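Finally finished my rewatch of Joltidora with the kids and I have far too many feelings about the grandfather badger, so settle in, this is going to be a long one (sorry in advance to everyone who follows me for the gardening).

First time round I had him pegged as comic relief. He turns up in Nindden in the second film with that enormous scarf, eats everyone's soup, falls in the canal, and I thought, right, lovely, he's there to sell plush toys. My youngest has 2 of them, so fair play.

But watch him when he isn't the one talking! In the lantern dinner he never sits with his back to the door, and when Joltidora asks about her mum he starts folding his napkin. He's still folding it when the colour drains out of the sky and we cut to the harbour.
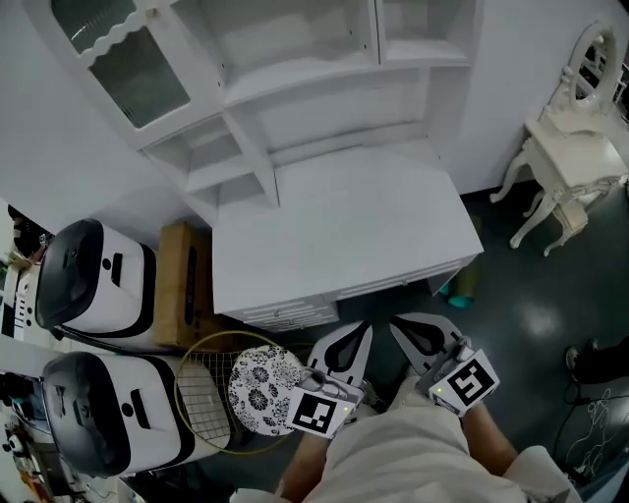
And then the harbour, which I'd completely forgotten. He's 161 years old by badger reckoning, he's been rowing since before the Testier flooded, and he still gets into that silly little boat because she's on the other side of the river. I had to pretend I was looking for the remote.

My eldest reckons he knew who she was from the very first soup. I said surely not, he calls her "young fella" for a good chunk of the film. She made me go back and check, and he does stop calling her that straight after he sees the whistle. Twelve years old and she's a better viewer than I am.

My one grumble is the third film. It runs 126 minutes and he's in maybe 60 of them, and a fair whack of that is him asleep in the cart on the road to Paredes. You don't bring back a character like that and then park him under a blanket!

The song at the end nearly makes up for it, mind you. Same tune he hums while he's washing up in Nindden, only slower, and this time she knows the words.

Anyway, we're starting the series tomorrow night after tea. If he's been recast please don't tell me, I'd like to find out in my own lounge room with a biscuit in my hand.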